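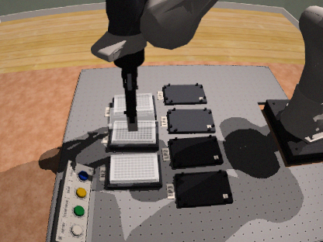
25. April 2021 — Zelle Cadildale, Simulation

Fehler von gestern wieder da. Der Arm fährt die weißen Platten an, bleibt über der Reihe hängen, meldet »Greifer geschlossen, Teil erkannt« und ist zufrieden mit sich. Gegriffen hat er Luft. Das kann er inzwischen sehr zuverlässig: von 56 Läufen über Nacht 12 mit Phantomplatte, alle sauber als Erfolg verbucht.

Erster Verdacht: Tisch verrutscht. Also alle Halterposen gegen die Girncombe-Datei geprüft, N2 und LP1 bis LP4. Stimmen. Eine Stunde, die ich gern zurück hätte.

Zweiter Verdacht, von Ebise Tamiru: Die Teileerkennung schaut nur auf den Fingerabstand, und auch das erst nach 200 ms. Wenn die Finger beim Schließen am Plattenrand hängen bleiben, passt der Abstand zufällig. Die Platte bleibt im Halter, das Protokoll jubelt. Klingt blöd genug, um zu stimmen.
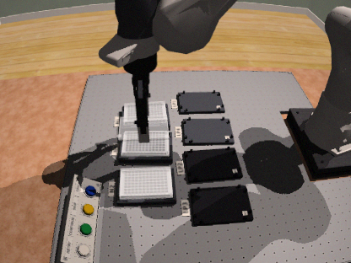

Dazu kommt die Sache mit RETRY. Nach einem echten Fehlgriff soll RETRY die Annäherung von oben neu starten. Macht es aber nicht, es setzt am letzten Wegpunkt auf, und der liegt nach dem letzten Umbau zu tief. In der Simulation kostet das einen Kollisionseintrag, am echten Arm einen Satz Finger. Wer sich an November erinnert, weiß, was Stistoser dafür berechnet.

Lauf 124 mit gebremster Geschwindigkeit wiederholt. Ebise hatte recht, sie hat es auch nur viermal erwähnt. 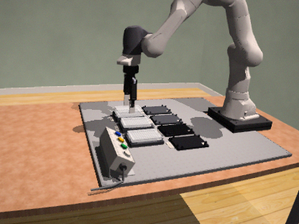

Zelle in der Simulation, Ansicht von vorn links mit Bedienkasten.

Geändert: Teileerkennung verlangt jetzt Abstand und Kraft. RETRY fährt zuerst auf Sicherheitshöhe — im Szekeres-Skript stand das sogar als Kommentar, bloß ohne Code darunter.

Offen: SKIP hat vermutlich dasselbe Problem, noch nicht angefasst. Bis das geklärt ist, geht nichts davon auf die echte Zelle. Auch nicht »nur kurz«.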